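Mirkari Benefits Support
Ticket 106: Contraceptive claims denied after plan amendment
Status: Open, waiting on carrier
Opened: 10/16/23
Employer group: Flulletholm
Plan administrator: Plesier

Problem: 12 claims for prescription contraceptives rejected at the pharmacy with code 96 (non-covered charge). The group does not hold a religious exemption and has never filed for the accommodation.

Checked so far: Plan document on file lists contraceptives as preventive, no cost share. Eligibility file is clean. The October amendment changed the copay tier for brand drugs to $50 and did not touch preventive benefits.

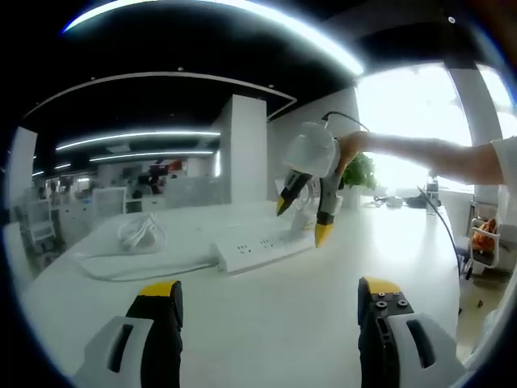 The exemption flag on the Flulletholm group record is set to Y. Plesier's export has it as N, so the value changed between export and load. Rai, the load tool, reads the flag by column position, and the amendment added a column ahead of it. Group record is the right one; no mix-up with another employer.

Workaround: flag set to N by hand. Test claim still rejects. Carrier holds its own copy of the flag and needs a corrected file.

Next: resend file, reprocess the 12 claims, refund members who paid out of pocket. Do not close until the carrier confirms the flag.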